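Data > Tonola > README

7 Aug 2021
Rebecca Gentile and Sharada Pisharody

Tonola Register of Joint Statements: Data Card

Summary

The Tonola Register is a collection of public statements issued by governments before, during and after meetings at the level of head of state, head of government or foreign minister. It covers summits held in person and those held by video link. The Register is maintained by the Kahsay Centre for Diplomatic Records at its Plukthorpe office, with a second reading team in Vollemthorpe.

The present release contains 2,827 statements relating to 254 meetings. It replaces the release made in July, which should no longer be cited. 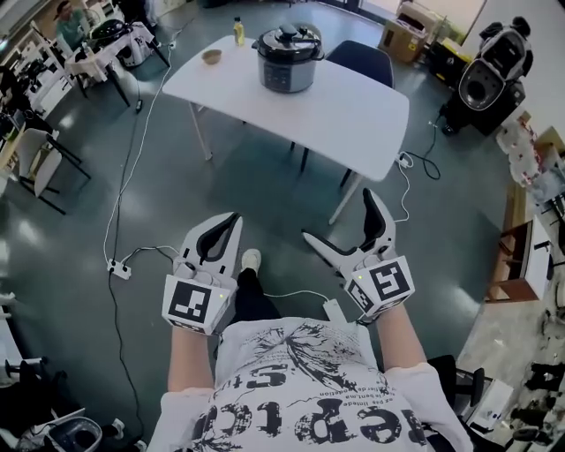 Hand-held grippers, one in each hand.

Purpose

The Register was compiled so that the wording of official statements could be compared over time. A joint statement is often the only public record of what two governments were prepared to say together, and small changes in its language may be of interest to historians, journalists and students of foreign policy. The Register allows a reader to follow a single phrase — "without preconditions", for instance — from one meeting to the next, and to see which party used it first in a public text.

It is not designed to measure the success of a meeting. No score or rating of any kind is attached to a statement, and the Centre does not intend to add one.

Sources

Texts were collected from the websites of foreign ministries, presidential and prime ministerial offices, and government gazettes. Where a text had been removed from its original address, an archived copy was used and the record is marked accordingly. Press reports were consulted in order to confirm the dates of meetings but were not used as a source of wording.

The first collection produced 3,672 texts. Those left out of the release were duplicates, summaries of speeches, or statements that could not be tied to a particular meeting. A list of the excluded texts, with the ground for exclusion in each case, is kept at Plukthorpe and may be consulted on request.

Contents of a record

Each record has nine fields: record number, meeting number, date of issue, issuing party or parties, level of meeting, form of meeting, language of the text, source address, and full text. The meeting number links every statement made about the same meeting, whether issued jointly or by one side alone.

The form of meeting is entered as "in person", "video" or "mixed". A meeting is entered as "mixed" where one delegation was present with the host and another took part from a distance. Telephone calls between leaders are outside the scope of the Register, even where a full account of the call was published.

Proposed meetings that did not take place are also outside its scope. The Centre received several requests to include them following the July release. The matter has been considered and the rule is unchanged for the time being, as the public record of a cancelled or postponed meeting is seldom complete and the date of cancellation is frequently disputed. 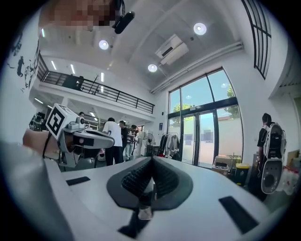 Coding

Every text was read separately by one reader in Plukthorpe and one in Vollemthorpe. Where the two disagreed on the level or form of a meeting, the record was passed to Sharada Pisharody for decision. Most disagreements concerned special envoys. An envoy is now treated as holding the rank of the person who appointed him or her only where the statement says so in terms.

Titles of states and territories are given as they appear in the source. The use of a title in the Register does not imply any view on recognition, sovereignty or the position of a border.

Translations

English versions issued by the governments concerned have been kept as published, including errors. Where no official English version exists, the original is given without translation. Official versions of the same joint statement do sometimes differ between the parties. In such cases both are included under one meeting number, and neither is treated as the authoritative text.

Known limitations

Governments that publish regularly are better represented than those that do not. Statements issued only on paper are largely absent. Readers should take care when counting statements by party, as some ministries issue one long text and others release the same material in parts over several days.

The date of issue is the local date at the place of publication. For video meetings across time zones this may differ by a day from the date of the meeting itself.

Corrections

Corrections should be sent in writing to Rebecca Gentile at the Plukthorpe office, quoting the record number and enclosing a copy of the source relied upon. Accepted corrections are entered in the change log and carried into the next release. Record numbers are not reused.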